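# Sorting bricks with the Gutoler two-arm kit
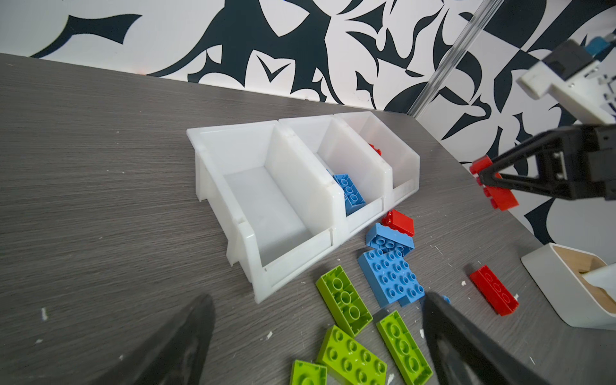
*Written by the workshop editor, Fundgate · April 22, 2018*

The Gutoler kit costs 459 euros and comes with two arms, the control board and one wrist camera. I have used mine since December. Sorting building bricks by colour is the first job I would give to it, and this page explains how I set it up.

## What you need

- the kit, with both arms assembled and calibrated
- three open bins in a row
- loose bricks in red, blue and green
- the Drirkon software, version 2 or newer

## Setting up

1. Fix both arms to the table. Each should reach all the bins, and their elbows should not meet when both are stretched out.
2. Put the bins at a slant to the table edge. The manual shows them straight, but at a slant the fingers enter over the low front lip more easily.
3. Spread the bricks in front of the bins. Leave some upside down, with the tubes showing. The arm must learn these too, and they are harder to hold than the ones with the studs up.
4. Open **Tasks > New > Sort** and give one colour to each bin.
5. Set the grip force to 40. The factory value is 16 and with it the long bricks turn in the fingers.

## First run

Start with one arm only. Let it close on a brick, lift it just above the table and press **Hold**. If the brick stays level, continue. If it hangs down on one side, move the grip point closer to the middle.

Bricks that lie on top of each other are the weak side of this kit. The software often sees a red one leaning on a blue one as a single object — in this case take them apart by hand and press **Scan** again.

When one arm works well, switch on the second. Keep the speed on Slow for this.

## Spare parts

The finger pads wear out quite fast. Enriquez sells a set which fits without any change, but order the black ones, the grey are for the older arm.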